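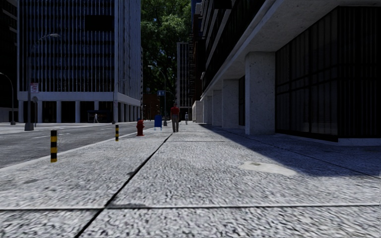
Page last changed: 29/08/2026

Reading time: three minutes

Falix Realm Ledger, second printing

Falix is a bound record book and card set for running a long realm campaign by mail, by email or around a table. It holds the parts of a game that usually end up spread over several notebooks: who holds which title, who swore to whom, what each province pays, and what was done to whom in which season. It works with most realm and dynasty rules. It was written with Tumo in mind, and the tax and levy pages use the Tumo terms, but you do not need to own Tumo to use it.

The ledger was designed by Saron Araya and laid out by Mhairi Ritchie. Tipoki prints and sells it.

What is in the box

– One hardcover ledger with a sewn binding that lies flat when open
– 12 blank house sheets, loose, printed on both sides
– A deck of season cards
– A fold-out map of Prastalton, with province borders but no names
– A pad of order slips for players who still send their turns on paper
– A short rules booklet

Dice and pens are not included. The ledger paper takes pencil and ballpoint well. Fountain pen ink will show through on the back of the page if you use a wide nib.

How the ledger is arranged

The first section is the roll of titles. Each title gets its own page, with a line for every holder, the season they took it, the season they lost it and how. There is a narrow column at the outer edge for the page number of the matching entry in the chronicle. Fill this in as you go. Going back through a finished campaign to add the numbers takes most of an evening.

The second section is oaths. Oaths are written from the vassal's side, so a realm with three dukes and one king will use three pages. If a duke changes sides, draw a line under the old oath and start the new one below it. Do not erase the old one, as the claims rules look back at it.

The third section is the chronicle, which fills over half the book. Each year has a spread with four season boxes and a wide margin. The year is left blank at the top. The sample campaign in the booklet starts in 1410, at the death of the last margrave of Prastalton, and you can copy its opening spread into your own book if you want a quick start.

The last section has the tax and levy tables. These are the only pages that assume a particular set of rules. Groups using something else tend to write over the column headings, and there is space to do that.

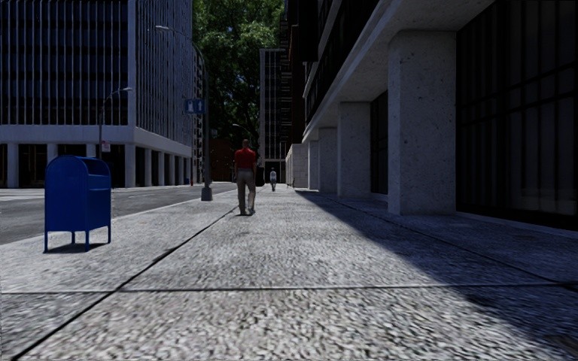
Using the season cards

Turn one season card at the start of each season, before orders are due. A card gives one event for the whole map and a smaller one for a single province. Harvest failures, river floods and raids from the north are the most common. Three of the cards call a council, which every living ruler or their proxy must attend or lose a point of standing.

For play by mail, the referee turns the card and sends the result with the turn report. We suggest a deadline 10 days after that. Shorter deadlines work for email groups.

Keep the used cards in a discard pile until the deck runs out. A few events only take effect if a certain card is already in the pile, and these are marked with a small crown.

Players and length

Falix suits three to 9 players and one referee. Two-player games are possible but the oaths section does very little in them. The ledger has room for a campaign lasting two or three generations, depending on how much you write in each season box.

Changes from the first printing

The oath pages are ruled more widely. The levy table for coastal provinces had two rows swapped, and this has been fixed – owners of the first printing can ask us for a correction sheet to paste in. The map is now on heavier paper and folds the other way, with the capital no longer sitting on a crease. The card texts are unchanged, so old and new decks can be mixed.

Refills

House sheets and order slips are sold separately in packs. The ledger can be bought without the cards and map if you are replacing a full one. A third pack, with blank province cards for groups who want their own events, is planned for December.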